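Notebook > Modeling > Basketball spreads

14 Apr 2019

Reran the Travden spread model on 2831 games after dropping neutral-site rows. Home edge term now fitted per conference. Closing line used throughout; the March file had openers mixed in for 566 games.
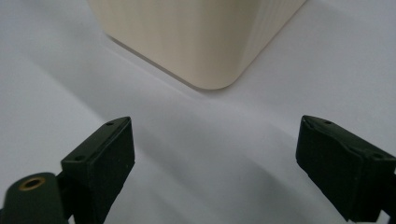
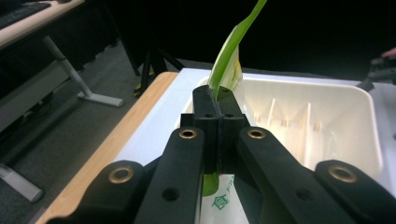 Cream ridged part, upper; green leaf in jaws, lower.

Totals still run high by about 30 basis points on the over. Haris Usmani to check pace inputs against the Cumell feed. Holdout: last 100 games, untouched. Do not tune on it.

Recent entries
Trisus feed, missing tip times
Šťastný ratings, first fit
Push handling at whole numbers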